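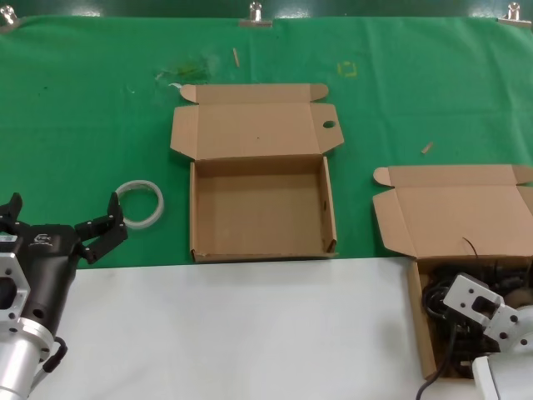 FOR IMMEDIATE RELEASE

Yaowalak Chaimongkol to release "Preltden" on Fumley this September, with a run of shows that pays every opening act

TRIKIRVILLE - Hi, it's Yaowalak. Fumley normally has someone write these for me in the third person, and then I read that I am "a compelling voice in contemporary songwriting" and have to go lie down. So this time I asked if I could do it myself, and they said yes, as long as I put the news near the top.

The news: my new album is called "Preltden," it comes out in September on Fumley, and I'm taking it out on the road right after. The first single, "Org," is out now wherever you listen to music. And on every night of the tour, whoever opens the show gets a flat $200, paid before they go on, plus dinner and a sound check. That last part is why I wanted to write this myself, so I'm going to spend a good chunk of this release on it. If you only need the album stuff, it's in the next section and you can skip the rest with my blessing.

About the record

"Preltden" runs 33 minutes. I know that's short! My last one was almost twice as long and I can't get through it in one sitting myself, and I'm the person singing. When we started on this one I told my producer I wanted something you could play on the drive to work and still hear the end of.

We recorded most of it in Trikirville in a back room with a carpet so thick it ate every bit of echo. You'd clap your hands and get nothing back. I hated it for two days and then I loved it, and now I want to sing in there forever. The vocals are very close and very plain. There's a lot of breathing. My mother has already asked whether I had a cold (I didn't, Mom, that's the style).

Preltden is the name of the street I lived on when I was learning to play guitar. It was a short street with a bus stop at one end and a tire shop at the other, and I wrote bad songs about both. A few of those old songs are the bones of new ones. "Last Bus, Then Walking" has a chorus I wrote as a teenager, and I kept it word for word, even the line that doesn't rhyme. "Tire Shop Radio" is the loud one. "Hold the Door for Me" is the one people cried at when I tried it out live, so that's going near the end of the set, where the lights are low anyway.

"Org" is the single, and people keep asking what the title means. It's short for organ. It was the label on the fader of the mixing desk, written on a strip of tape, and the song had no other name for months. We tried giving it a proper title. We had a long list. Every time somebody said one out loud, the rest of us said, "Wait, which song is that?" So it's "Org." The organ itself is a little home model with a wheezy motor and one key that sticks, and if you listen with headphones you'll hear me hitting that key in the second verse and laughing a bit. We left it in.

The album will be on all the usual streaming services, on CD, and on vinyl. The vinyl comes with a printed lyric sheet in my own handwriting, which I have been practicing.

About the openers

Okay, so this is the part I care about most.

I was an opening act for years. I loved it, I'd do it again tomorrow, and I lost money on it nearly every single night. I once drove four hours to play to a nice crowd in a nice room, and my pay was two drink tickets and a plate of fries I had to share with the bass player. I've been told on arrival that there wasn't time for a sound check, and then watched the headliner's crew play cards on the stage for an hour. I've been told that exposure was the fee. I have tried paying for gas with exposure and the gas station wasn't into it.

None of this makes the people who booked me villains. A lot of small rooms run on almost nothing, and the person handing me the drink tickets was often the same person who'd mopped the floor that afternoon. I get it. But when money is tight in music, the squeeze always seems to land on whoever is on stage first, and that's usually the youngest person in the building, and very often a woman with a guitar who's been told she's lucky to be there.

I asked around before I wrote this. I sat down with other songwriters from Trikirville and the towns near it and asked what they got for their last opening slot. Some of them got paid fairly, and I want to say so, because there are good rooms out there doing right by people. Plenty got $40. One had paid for her own ticket to get in! She told it as a funny story and we all laughed, and then it got pretty quiet at the table.

So on this tour the opener's fee comes off the top, before my fee, before the hotel, before anybody's cut. Fumley agreed to this in writing and it's in the contract for each date. It works like this:

The fee is $200 per act, solo or band. I know that doesn't go far when split five ways, and I'd like it to be higher. It's what we could promise for every date without canceling any of them, and if a show sells out, we add to it.

You get paid before you play. Cash or transfer, you pick.

You get 40 minutes on stage, which is enough to play a real set and tell a story or two between songs.

You get a sound check. If we're running late, mine gets shorter and yours doesn't.

You eat with us. It'll probably be noodles, I'm warning you now.

You keep everything you make on your own merch, and there'll be table space next to mine. I will personally bully people into buying your stuff.

How to get one of the slots

We want openers who live near each venue, so if you make music and we're coming to your area, please send us something. Two songs is plenty. They can be phone recordings made in your kitchen. I don't care how many followers you have and there's no spot on the form to tell us. Any kind of music is fine, too. I'd be thrilled to have a rapper or a fiddle player open for me, and I'd love at least one night where the opener is so much louder than I am that I have to rethink my whole set.

The form is on the Fumley website under "Open for Yao." It's free, and anyone who asks you for money to apply is pulling something, so let us know if that happens. I'm listening to everything myself, with help from my band. We're going to reply to everyone, even when the answer is no, and if it takes me a while, please be patient with me. I'm slow at email but I get there.

You do have to be able to get to the venue by 4 p.m. for sound check. If that's a problem with your job or your kids, write that on the form and we'll see what we can do. I've worked lunch shifts on show days and I know how it goes.

A word to the people who run the rooms

I'd love to talk to you. I mean a real sit-down with coffee, where you tell me what your rent is and what you're up against. I'm not interested in calling anybody out. I want to know what it would take for a small venue to put a fair opener's fee in its budget every night, whether I'm on the bill or not, and I'd like to bring a few working musicians along so you hear it from them too. If you run a club, a coffee shop with a stage, a festival with a side tent, whatever it is, get in touch through the label and I'll come to you.

Same goes for anybody at city hall in Trikirville who handles arts money. I've sent a letter. It was a polite letter! I'd be so happy to get a reply, and I'll come in at any hour that suits you.

The hometown show

The tour kicks off at home with an afternoon show on a Sunday, doors at 3 p.m., all ages, sitting down. We're keeping the room to 60 seats because I want to play the album front to back and be able to see faces while I do it. There'll be an opener at this one too, on the same terms as everyone else. After the set I'm going to stay and sign things and chat until they put the chairs up.

Tickets for the hometown show go to mailing list members first, then to everybody else. The rest of the dates and venues will be on the Fumley site as each one is confirmed, and I'd ask you to check there and not trust any list that gets passed around, as a couple of wrong ones are already floating about. I am not playing a boat. I don't know where the boat came from.

About me, I guess

I'm a singer and songwriter based in Trikirville. I play guitar well and organ badly. I've been putting out records with Fumley since my first EP, and before that I sold burned CDs out of a backpack. I write mostly about buses, mothers, and people I should have called back. "Preltden" is my favorite thing I've made so far.

About Fumley

Fumley is an independent record label that releases songwriters, small bands, and one very patient choir. They asked me to write something nice here. They answer the phone, they pay on time, and they let me write this.

For press

Advance copies of "Preltden," lyrics, and interview requests all go through the press page on the Fumley website. I'm happy to talk in English or Thai, by phone or in person, and mornings are best. If you're writing about the opener fee and you want to hear from other musicians, I can put you in touch with a bunch of them who are happy to be quoted, and a few who'd like to talk but keep their names out of it. Please respect that if they ask.

Thanks for reading all the way down here. Go listen to "Org," and listen for the sticky key.

Yaowalak Chaimongkol

###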